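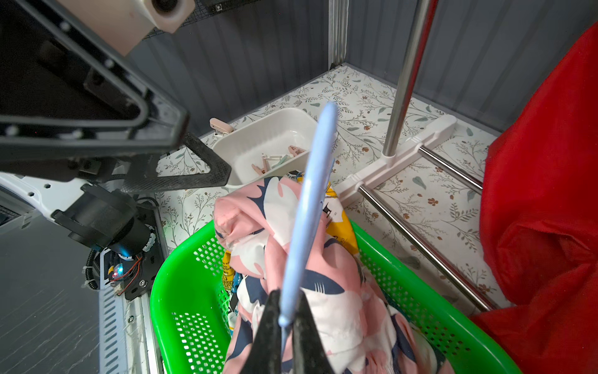
A light blue hanger and a green basket.

The subject of this month's entry is the care of summer clothing between one season and the next. Readers have written to this blog on the matter each August for several years, and my replies have been scattered across the comment pages. They are set out below in one place, with corrections where my practice has changed.

The first principle is that clothing should be washed before it is stored, including items that have been worn only once. Sunscreen and perspiration leave residues that are invisible in August and yellow by spring. Collars, cuffs and underarms should be treated with a plain liquid detergent and left for an hour. I no longer recommend bleach on white cotton. It weakens the fibers, and on blended fabrics it can produce the very discoloration it is meant to remove.

Printed garments should be turned inside out and washed in cold water. The dryer does more harm to a print than the washing machine does, and a printed shirt that is always dried on a line will remain presentable for years. Ironing, where it is required, should be done on the reverse side.

Drying must be complete. A garment that feels dry at the hem may still hold moisture at the waistband or in the pocket seams, and one damp item will give its odor to everything packed with it. My own household allows a full day on the rack after the clothes appear ready. This is inconvenient in a small apartment and I have found no way to shorten it.

On the question of hanging or folding, the following division has served well. Woven shirts, linen jackets and dresses with a defined shoulder are hung. Knits of every kind are folded, as their own weight will stretch them. Plastic hangers are adequate for light clothing, provided that the ends are rounded. Wire hangers from the dry cleaner should be returned to the dry cleaner.

I was asked last year to comment on storage boxes. I have used the Bivetti canvas box for 4 seasons and remain satisfied with it, although the zipper is stiff. The Schouten box is larger and has a clear lid, and I keep it for bedding only, in a closet that receives no daylight. Vacuum bags are acceptable for synthetic fabrics. Linen comes out of them with creases that are very difficult to remove.

Cedar blocks should be sanded lightly once a year to restore the scent. They discourage moths to a limited degree and have no effect on eggs or larvae already present, so they cannot take the place of washing.

Finally, each box should carry a written list of its contents. Mine are dated and taped to the inside of the lid. The practice was suggested by my late aunt, who maintained hers in pencil, and I have continued it in ink.

The next entry will address wool coats and the replacement of linings.

Comments (3)

Huw Parry
Do you sand the cedar with fine or medium paper? Mine went fuzzy last time.

Author
Fine, Mr. Parry, and along the grain only. The fuzz may be removed with a dry cloth.

marlowe_k
The zipper on my canvas box loosened up after I ran a candle stub along it. Looking forward to the coat one, my lining is in shreds!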